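Ticket status: Pending customer
Product: Cinov Stock Ledger
Site: Plollbridge distribution center
Priority: Medium

Reported issue: Replenishment orders remain in "Held" status after the nightly import from Mernholm.

Findings: The import log lists 200 order lines, of which 172 posted correctly. The remaining lines were rejected because the unit field was blank. The service account password had not expired, and the connection test passed.

Action taken: The unit table was reloaded and the rejected lines were resubmitted at 6:40 a.m. All lines posted – no duplicates were found in the ledger. 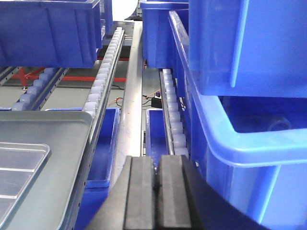
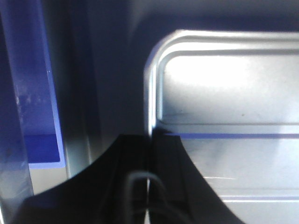
The site is asked to run the next import with the default unit setting turned on and to send the new log to this ticket. Import logs are kept for 72 hours and must be saved before that time. If no reply is received within 48 hours of the next import, the ticket will be closed. A closed ticket may be reopened by replying to the closing notice.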